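Desk Tidying at Home: Frequently Asked Questions

Last reviewed in December. These are the questions that come most often to the Denditdale home page. If your question is missing, please write to us with the form at the bottom.

Where do I begin when the desk is completely full?

Begin with one corner, the one nearest to your writing hand. Take everything from it and put it on the floor or on the bed. Wipe the surface, let it dry, and return only what you used this week. Then stop for the day if you are tired. I have done a whole desk in one evening and also over 6 evenings, and the second way stayed tidy longer.

How many pens should stay on the desk?

We recommend 2 pens and one pencil. The others can go in a drawer. If you draw or correct papers for your work, of course you will need more, and then it is better to keep them by color in separate containers.

How do I know if an old pen is worth keeping?

Make a few loops on scrap paper. If the line breaks, warm the tip between your palms for a moment and try once more. A pen which fails the second time and has no refill goes out. Pens with a metal clip or a metal band often accept a refill, so please unscrew them and look before you throw them away.

Do I need to buy a special pen holder?

No. A ceramic cup, a jam jar or a small flower pot without a hole will do the work. Heavy is better than light. A plastic cup falls over when all the pens lean to one side. The opening should be wide enough for you to take one pen without pulling out its neighbors. The Watcombe holder which we mentioned in the older version of this page is 110 mm high, and this height is good for most pens, but short pencils disappear in it.

Should pens stand with the tip up or down?

Ballpoints can stand with the tip down, and the ink stays where it is needed. Fountain pens should stand with the tip up or lie flat. Felt pens are best lying flat. If you do not remember which is which, keep them all flat in a tray and you will do no harm.

Where should I put glue, hand cream and other tubes?

They should not be in the pen cup, because a cap can open and then everything in the cup is sticky. I keep tubes in a shallow box, all with the cap to the same side. Before you put a tube back, wipe the neck with a paper towel and close it until it stops. If you have two white tubes of similar size, write on the flat end with a permanent marker what is inside. I once put glue on my hands and I do not want this for you.

How do I clean the inside of a glazed cup?

Ink and pencil dust collect on the bottom. Fill the cup with warm water and one drop of dish soap, wait until the water is cool, and use an old toothbrush in the corners. Square cups need more patience than round ones. Dry it fully before the pens go back.

My desk is white and shows every mark. What can I do?

For fresh ballpoint marks, a damp cloth with a little soap is usually enough. For older marks, try a white eraser first, with light pressure. Test any stronger cleaner in a place that is hidden. When you sort pens, put a sheet of paper under them.
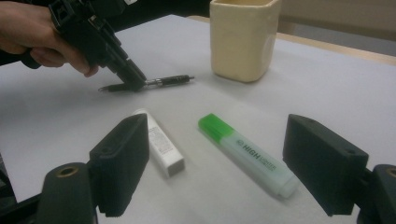 Ramanauskas wrote to us that the eraser left a dull spot on a shiny desk, and that a soft cloth with plain water would have been the better first step. This is a fair remark. On a high gloss surface, please begin with water and use the eraser only if the mark remains.

How often must I repeat the tidying?

Five minutes at the end of the afternoon is enough for most desks. Put the pens in the cup, the tubes in the box, the papers in one pile. The pile itself can wait for the weekend.

Does the Praltach drawer tray fit every desk?

It does not. Measure the inside of your drawer, including the height, before you order. The tray with number 2918 is the low one and it fits under most table tops, but a pen with a thick cap may touch the top when you close the drawer.

Can I give away pens that I do not want?

Yes, if they write. Ask first at a school or a library near you, and put a rubber band around them so they arrive together.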